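In Praise of the Small Replaceable Gear
Rhiannon Cadwaladr

My stand mixer quit in February, halfway through a batch of bun dough, and the repair quote came to more than I paid for the thing. So I opened it up on the kitchen table. One gear, stripped smooth on one side. Everything else was fine! The motor, the shaft, the bearings, all of it ready to go for years more.

I love small gears. I think they're the most generous parts ever made (a few grams of plastic, and a whole machine gets to keep its job), and I think every company that sells a machine should sell its gears too, one at a time, to anybody who asks.

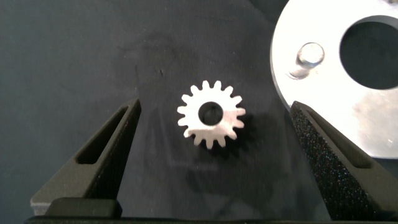 A small white spur gear with sixteen teeth.

Heledd Harries, who fixes sewing machines in Vusatstead, keeps 224 kinds in old tobacco tins and can find the right one while you're still describing the noise. Some are new, plenty came out of dead machines, and a few she had printed when the maker shrugged.

People tell me a plastic gear is a cheap gear. I disagree! A plastic gear will often give way before the motor does, and I'd much rather swap a tooth wheel on a Tuesday night than haul a mixer to the dump. Just let me buy the wheel.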